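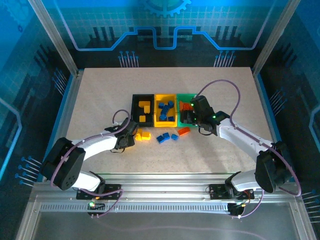
Et les haricots, alors, on les garde combien de temps ? La question est arrivée par retour de courrier dès le lendemain du dernier numéro, avec une précision qui nous a fait sourire : il s'agissait d'un bocal hérité, sans étiquette, rempli de grains blancs tachetés de brun, et il fallait répondre vite, la terre étant déjà bêchée.

Réponse courte : trois ans sans souci, souvent davantage si le bocal est resté au sec. Réponse longue : toute cette rubrique, et on est ravis de vous la servir, parce que la grainothèque de Nirnden rouvre en mars et qu'on n'a jamais eu autant de choses à y mettre !

Pour celles et ceux qui nous rejoignent, la grainothèque est le meuble à tiroirs au fond de la bibliothèque, à gauche des atlas. On y prend des graines, on en dépose quand on peut, il n'y a pas d'abonnement et personne ne vérifie ce que vous emportez. L'automne dernier, elle a reçu 800 sachets. Il a fallu pousser les murs, ou plutôt récupérer une deuxième rangée de tiroirs à l'école de Wurbridge, qui refaisait ses vestiaires. Ils ferment mal, ils sentent un peu la craie, on les adore.

La grande nouveauté de la saison s'appelle Urklow. Derrière ce nom un peu rugueux se cache un projet de culture partagée de variétés anciennes, avec une règle très simple : chaque foyer participant adopte une seule variété, la cultive deux saisons de suite et rapporte de la semence propre. On compte déjà 39 foyers, répartis entre Nirnden et Wurbridge, des balcons aux grands potagers du bord de la rivière. Une variété par foyer, ça paraît peu quand on a les catalogues ouverts sur la table en plein hiver, mais c'est ce qui permet de bien l'observer : à quelle date elle lève, comment elle supporte le vent d'est, si les limaces la préfèrent à celle du voisin.
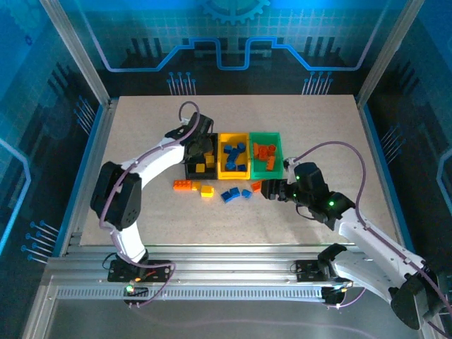 Trier les graines, c'est le travail que tout le monde repousse et qui devient très agréable dès qu'on s'y met à plusieurs, avec du thé et une bonne lampe. On commence par écarter les grains cassés, fripés ou percés d'un petit trou rond (la bruche, si ce sont des pois ou des haricots). Ensuite vient la répartition, et là je plaide depuis longtemps pour la couleur : un bac noir, un bac jaune et un bac vert côte à côte, comme sur la photo avec ses petites briques de jeu, et chacun sait où poser la main sans relire une consigne. Chez nous, le noir reçoit ce qui doit encore sécher, le jaune ce qui part au test de germination, le vert ce qui est prêt à mettre en sachet. Les enfants comprennent en dix secondes et corrigent ensuite les adultes, avec un plaisir évident.

Le test de germination, parlons-en ! On étale dix graines sur un papier absorbant humide, on roule, on glisse le tout dans un sac entrouvert, et on pose ça dans un coin tiède de la cuisine. Pour la laitue, quelques jours suffisent. Pour le persil, armez-vous de patience, il a tout son temps. Si sept graines sur dix lèvent, le lot est bon. En dessous de cinq, semez plus serré, ou gardez-le pour un coin du jardin où vous aimez les surprises. Notez le résultat sur le sachet, au crayon gras : le feutre pâlit et on se retrouve au printemps suivant avec une collection de mystères.

Côté séchage, quelques rappels tirés de nos propres ratages :

Les graines de tomate se font fermenter dans un verre d'eau, deux jours, le temps que la pulpe se détache. L'odeur est franchement désagréable, mettez une soucoupe dessus. On rince, on égoutte, on étale sur une assiette. Surtout pas sur de l'essuie-tout, sauf si vous comptez semer l'essuie-tout avec.

Les courges se croisent entre elles avec un enthousiasme remarquable. Si votre voisin cultive des coloquintes décoratives, ne rapportez pas vos graines de courgette sans avoir fermé les fleurs et pollinisé à la main. Un fruit issu d'un croisement avec une coloquinte peut être amer et toxique : on recrache et on jette, sans hésiter. 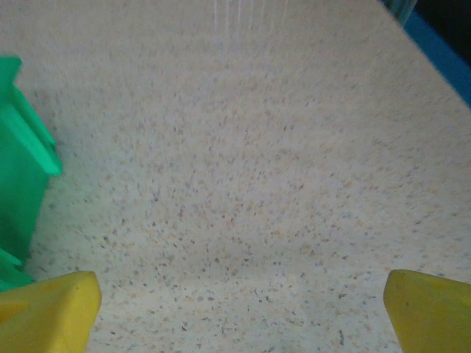 Pour les haricots et les pois, c'est bien plus reposant. On laisse les gousses sur pied jusqu'à ce qu'elles sonnent creux quand on les secoue, puis on les suspend la tête en bas dans un endroit aéré. Un passage au congélateur, bocal bien fermé et grains parfaitement secs, règle la question des bruches. Pensez à laisser le bocal revenir à température ambiante avant de l'ouvrir, sinon l'humidité se dépose sur les grains et tout est à refaire.

Un mot sur le haricot Ranasinghe, dont plusieurs d'entre vous nous ont demandé des nouvelles. C'est un grimpant à grain presque noir, arrivé dans nos tiroirs sous ce nom dans une enveloppe réutilisée, sans autre explication. On l'a semé un peu par curiosité le long du grillage de la bibliothèque, et quelle merveille ! Des fleurs mauves jusqu'en septembre, des gousses fines, sans fil quand on les cueille jeunes, et en grain sec une saveur de châtaigne qui tient tête à n'importe quel ragoût. Il démarre lentement, il boude tant que les nuits sont fraîches, et puis d'un coup il dépasse le tuteur. Prévoyez haut. Si quelqu'un connaît son histoire, ou l'a vu pousser ailleurs sous un autre nom, écrivez-nous, on meurt d'envie de savoir.

Il fait évidemment partie de la liste Urklow, avec une blette à côtes roses, deux laitues d'hiver et un poireau court que les jardins de Wurbridge défendent avec beaucoup d'ardeur.
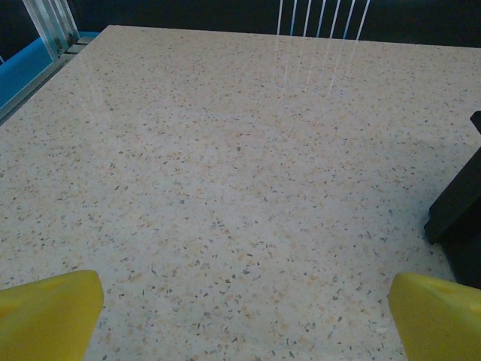
Est-ce qu'on peut participer sans jardin, avec seulement un rebord de fenêtre au nord ? demande un lecteur de Wurbridge, qui ajoute avoir déjà perdu un basilic et une partie de sa confiance en lui.

Oui, mille fois oui ! Au nord, oubliez la tomate et prenez une laitue à couper ou de la mâche. Un bac assez profond, un terreau qui draine bien, et vous laissez monter en graines les deux ou trois plus beaux pieds. La laitue se croise très peu, elle est idéale pour débuter. Et pour le basilic, c'est sans doute le froid de la vitre plus que vous.

Les tiroirs seront accessibles aux heures de la bibliothèque, à partir de 10 heures. Apportez vos sachets fermés, avec le nom de la variété, l'année de récolte et le lieu. Si vous ne connaissez pas le nom, décrivez la plante, même maladroitement : « tomate du beau-frère, grosse, un peu plate » nous a permis de retrouver une variété qu'on croyait perdue. Les enveloppes vides, les bocaux à joint et les vieux tamis de cuisine sont aussi les bienvenus. Pour les pots en plastique, merci d'attendre mai, on ne sait plus où les mettre.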